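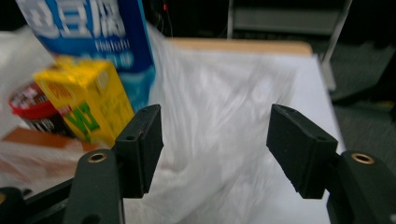 Friederike Wegener objects to the term "gripper comparison" for work of this kind, on the grounds that a hand-held tool and an arm-mounted tool share only their fingers, and that everything behind the fingers affects the result. Most later write-ups of the Tazi follow her usage and speak of a **finger trial**.

The **Tazi** is a two-finger parallel gripper made in hand-held and arm-mounted versions. It was developed at the Flumden workshop and is used mainly for recording and repeating tabletop handling tasks, among them the packing and unpacking of groceries in thin plastic bags. The hand-held version carries a camera that looks along the fingers toward the object. The arm-mounted version uses the same camera position and the same finger geometry, and is driven by the Ilotura controller.

## Construction

Each finger consists of a molded arm and a separate flat pad. The pads are black, rectangular and lightly textured, and face each other across the gap. Screw holes near the top of the pad allow it to be changed without removing the arm. Brass threaded inserts are set into the plastic of the arms so that screws can be removed and refitted repeatedly without stripping the material.

Maximum opening is 77 mm in both versions. On the hand-held tool the fingers are closed by a trigger and returned by a spring. On the arm they are closed by a single motor, with grip force limited in software.

## Finger trials

The standard trial was drawn up at Flumden and later adopted at Detport with small changes. A bag holding mixed groceries is placed on a white tabletop. The operator, or the arm, must grasp the plastic, open a path to the contents and lift out one named item. A run ends when the item has been set down clear of the bag or when the time limit of 60 seconds is reached.

Four pad types have been tried:

| Pad | Surface | Main fault recorded |
|---|---|---|
| A | Smooth, hard | Slips on film |
| B | Textured, hard | Marks soft cartons |
| C | Soft, ribbed | Film catches between ribs |
| D | Soft, flat | Wears at the tip |

Each pad is given 50 runs on the hand-held tool and the same number on the arm. Pad B is the usual choice for mixed loads. Pad D held small boxes more securely in the Detport runs but had to be replaced before the series was complete, and its results are normally reported separately.

Thin film is the hardest material in the trial. It folds ahead of the pads, and a grasp that seems sound to the camera may hold a single layer or several. Tall cartons cause a different problem, as they tip when gripped above the midpoint and the flat pads give little resistance to rotation.

## Camera and controller

Motion blur is the most common defect in hand-held recordings. Film moves faster than the tool when it is released, so a short exposure is needed even when the operator works slowly. Detport uses a fixed exposure and additional overhead light. Flumden leaves exposure automatic and discards runs in which the pad edges cannot be located.

The Ilotura controller accepts finger position at the camera frame rate and fills in the values between frames. Early firmware closed the fingers in visible steps when following a recorded trigger motion. The current release smooths the command but adds a delay of up to 4 frames, which must be subtracted before hand-held and arm runs are aligned.

## Limitations

The trial does not measure grip force on the hand-held version, and operators differ in how hard they squeeze. Wegener has proposed a strain gauge under each pad. The change would require a thicker finger arm and a smaller opening, and existing recordings could not be compared directly with new ones. Detport has kept the original arm and logs trigger travel instead.

## See also

- Parallel gripper
- Ilotura controller
- Deformable object handling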